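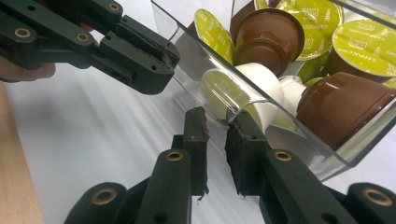
He terminado la manta de ganchillo. La empecé en noviembre con el patrón Babalola, que es una manta de hexágonos unidos sobre la marcha, y la he rematado hace unos días, después de dejarla aparcada dos veces. Durante todo este tiempo he ido guardando los hexágonos por colores en bolsas de tela, y fue un error: cada vez que buscaba un mostaza tenía que vaciar tres bolsas. Para la próxima labor quiero una caja de acrílico transparente como la de la foto, donde se vea lo que hay dentro sin abrir nada. Las bolsas las dejaré para los ovillos enteros.

El hilo es el Predard de algodón y acrílico, en ocho colores. Lo compré casi todo en Jirkeck, la mercería a la que voy desde que me mudé, y el último ovillo de gris tuve que pedirlo porque se había agotado el baño. Se nota un poco. El gris de la orilla de abajo es más frío que el resto, pero en la cama esa parte queda a los pies y no me molesta. Si vais a hacer una manta grande, comprad de golpe el color del borde. El de los centros da igual.

He ido apuntando en una libreta lo que gastaba, por curiosidad. En total han salido 2.936 metros de hilo, sin contar lo que deshice. El patrón pedía 3.590, pero yo quité dos filas de largo y cambié el borde de piñas por uno de punto bajo. Me han sobrado cuatro ovillos sin empezar y una bolsa de restos que no sé qué haré con ella.

Sobre el patrón tengo opiniones mezcladas. El hexágono está bien explicado y el gráfico se lee bien impreso en blanco y negro. La parte de la unión es otra cosa. Dice que se une en la última vuelta con punto raso por detrás, y luego en el dibujo aparece por delante. Hice treinta y tantos por detrás, los miré extendidos y se marcaba un reborde que no me gustaba, así que los solté y los volví a unir por delante. Ahí fue cuando la dejé aparcada por primera vez.

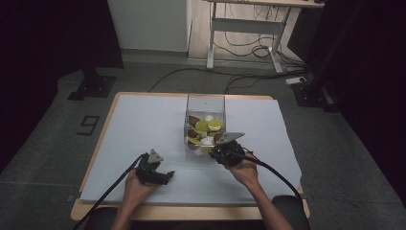
La mesa con el papel puesto y la caja transparente.

La segunda vez fue por la muñeca. Yo tejía con un ganchillo metálico de 4 mm, de los finos de toda la vida, y a la media hora me dolía la base del pulgar. Me pasé a un Merkix con mango de goma y mejoró bastante, aunque la cabeza es más redonda y al principio se me escapaba la hebra. También cambié la tensión sin querer. Los hexágonos del Merkix medían medio centímetro más que los otros, así que bajé a 3,5 mm y se igualaron. Ahora hago descansos: tejo dos hexágonos, me levanto, y sigo. Por la noche, después de las diez, ya no tejo, que es cuando peor cuento los puntos.

Lo de esconder los cabos lo fui haciendo a medida que avanzaba, y menos mal. Cada hexágono tiene seis, porque cambia de color en cada vuelta. Los paso con aguja lanera de punta roma, primero en una dirección y luego volviendo por el mismo camino, saltando una hebra. Hay quien teje por encima del cabo y se ahorra la aguja. Yo lo probé en la primera fila y se me soltaron varios al lavar una muestra.
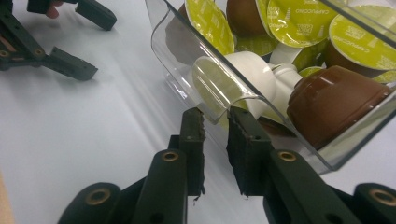 El bloqueo lo hice por partes, antes de unir. Como no tengo sitio para extender una manta entera, puse los hexágonos de seis en seis sobre unas planchas de goma de suelo infantil, con alfileres en las esquinas, los rocié con agua y los dejé toda la noche. El Predard lleva acrílico y no conviene plancharlo. Una vez acerqué demasiado la plancha de vapor a una bufanda del mismo hilo y se quedó lacia para siempre, todavía la tengo en un cajón.

Para el borde di cinco vueltas de punto bajo en gris. En los picos hacia fuera, tres puntos en el mismo sitio; en los huecos hacia dentro, me salto uno a cada lado. El patrón no habla de los huecos porque rellena los laterales con medios hexágonos, pero a mí me gustaba la orilla en zigzag. Después la lavé a 30 grados en programa corto, dentro de una funda de almohada con cremallera, y la sequé en horizontal encima del tendedero. No ha desteñido ni el granate, que era el que me preocupaba.

Varias me habéis preguntado por el tamaño. Cubre una cama de matrimonio sin llegar al suelo, y pesa lo suyo. Para sofá la haría con la mitad de hexágonos.

Lo siguiente va a ser pequeño. He visto en Jirkeck un algodón 100 % en color teja que me gusta para un cojín, y quiero probar con él el punto de cesta, que solo he hecho en una muestra. También tengo pendiente el chaleco de mi hermana, que lleva sin mangas ni cuello desde la primavera pasada. Cuando mida bien los hexágonos subiré los cambios que hice al patrón, con el número de puntos de cada vuelta del borde.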